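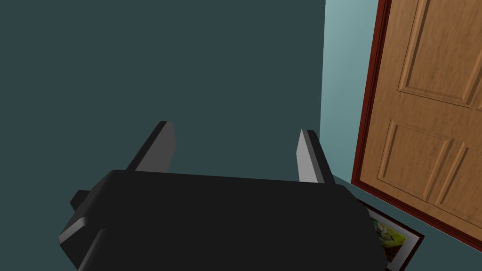 2. Teleoperation in the Simulated Kitchen
Operators start with the gripper open and empty. Each student records nine demonstrations by remote control - two for practice, the rest for grading.

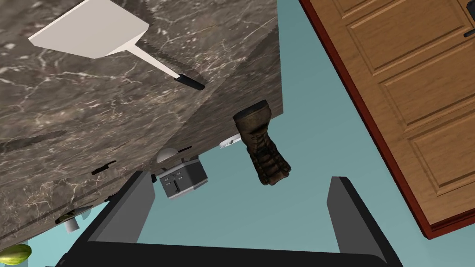 Wrist views tilt with the arm, so consult the room view before moving toward the counter. Send completed logs to Sajib Munshi by 90 minutes after the session opens. 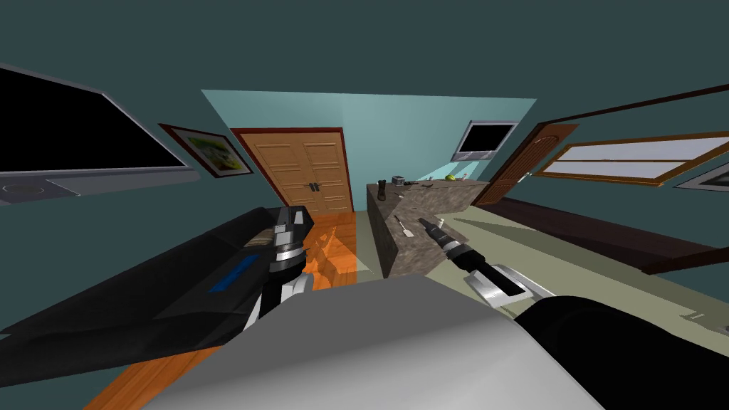
Figure 2.3. Room view, tool held in the right gripper.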